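Rumberg's little grocery is back, and I bought too many plums

Okay, so if you were wondering why half of Rumberg was standing on the sidewalk at 8 in the morning, the corner grocery is open again! After all those months with paper over the windows (and me driving out to Tullau every time I ran out of onions) we can finally walk to get our milk. I got there early, and I still wasn't anywhere near the front of the line.

The new shop is run by the Nevside food co-op, the same people who have had the store down by the river for years. They told us at the door that 183 households have already signed up as members on our side of town. You don't need to be a member to shop, by the way. I asked twice.
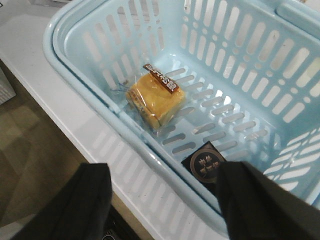 Let me start with the produce, as that's what I came for. Apples, leeks, three kinds of squash, and a heap of those small dark plums that I can never walk past. I told myself one bag. Then I thought about jam, and then I thought about cake, and you can guess the rest. They've stayed with the light blue plastic baskets, the kind with slots all over the sides and the bottom, and I'm glad, because grit from the leeks can fall right through and you don't carry it home with you. No carts yet, the aisles are too narrow for them.

The bakery shelf comes from Tullau, so if you loved the seeded rolls over there you can now stop making the trip. The rolls were gone before 9! I'm told there will be more of them tomorrow, and I plan to be rude with my elbows.

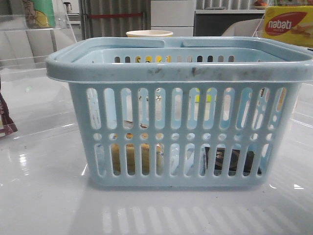 A light blue basket with both handles folded down. The rim has seen some shopping.

Prices, since everybody on my street has asked me: milk is a bit more than at the big place on the highway, eggs are the same, and the loose dry goods are cheaper than I expected. Lentils, oats and rice are sold by weight, and you can bring your own jar. The smallest amount they'll weigh out is 400 grams, which seemed odd to me, but fine, I eat a lot of lentils.

There's a coffee counter too, right by the window. It has four stools and it's serving Rana, the dark roast that the Nevside store has always had. I had one cup standing up and a second one sitting down. Good and strong, and they don't make a face if you ask for extra milk.
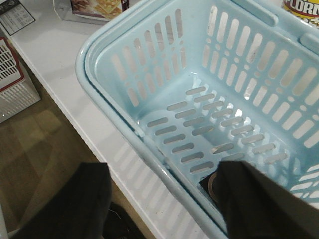 Slots, small round holes and rounded corners: inside one of the shopping baskets.

The co-op says it needs 1000 paying customers a week to keep the place going through the winter. That sounds like a lot for us, I know. But the bus stop is right outside, and there are 16 buses a day in each direction, so maybe some of those folks will hop in for a roll. If things go well they want to add a cheese counter in November. (Please let it go well. I have strong feelings about cheese.)

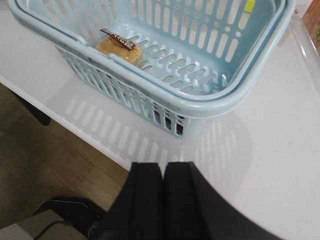 Hours and the small stuff

Doors open at 8 in the morning and close at 7 in the evening. Cards and cash are both fine. Bottle returns are at the back, next to the dry goods, and you get a paper slip to hand in at the register. Membership forms are on the coffee counter, so bring your own pen, the one they had was already dead when I got to it.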